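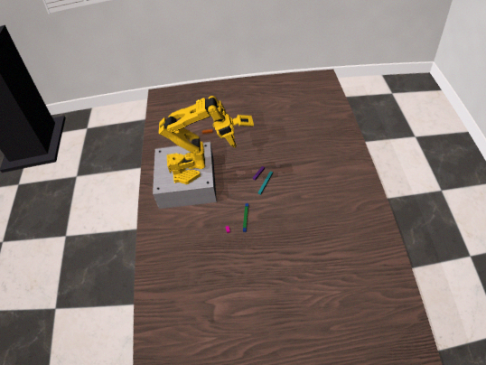 The Bruvness Fault: A Gripper That Lied About Its Width

In March, the automation group at Jisari halted a sorting trial after its simulated arm began reporting grasps it did not have. The controller closed, logged a hold, and carried on to the drop point with open air between the jaws. Of 787 logged pick cycles, 136 were marked successful when the part had never left the table.

The task is a plain one. A yellow tabletop arm on a fixed block picks colored bars off a wood surface and places them elsewhere. The bars differ in length, and the shortest piece is the magenta one. All of it runs in Bruvness, the company's in-house simulator, before any code goes to the hardware cell at Ellamberg.

Liesl Rainer, who leads controls, traced the fault to the hold check. The routine compared motor current against a fixed threshold. A late change to joint friction had raised the current needed to close the jaws on nothing, and the threshold had not been moved with it.

"The check was passing on friction alone," Rainer says. "On the real arm, the next step would have been a fast swing with a part we thought we had."

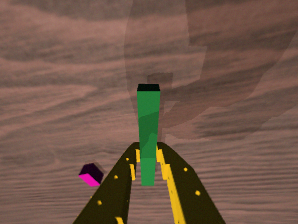
What Changed

The new check uses two signals – finger position and current – and both must agree for 12 consecutive control steps. If the fingers close past the known width of the part, the cycle stops and the arm holds still until an operator clears it.

A second defect surfaced during the rewrite. The stop command was queued behind motion commands, so a halt could arrive 19 steps late. It now has its own channel, handled by the Vaher safety module.

The group reran the full set in May 2025 with no false holds. Rainer has kept the Ellamberg cell at reduced speed until the same test is done with worn finger pads.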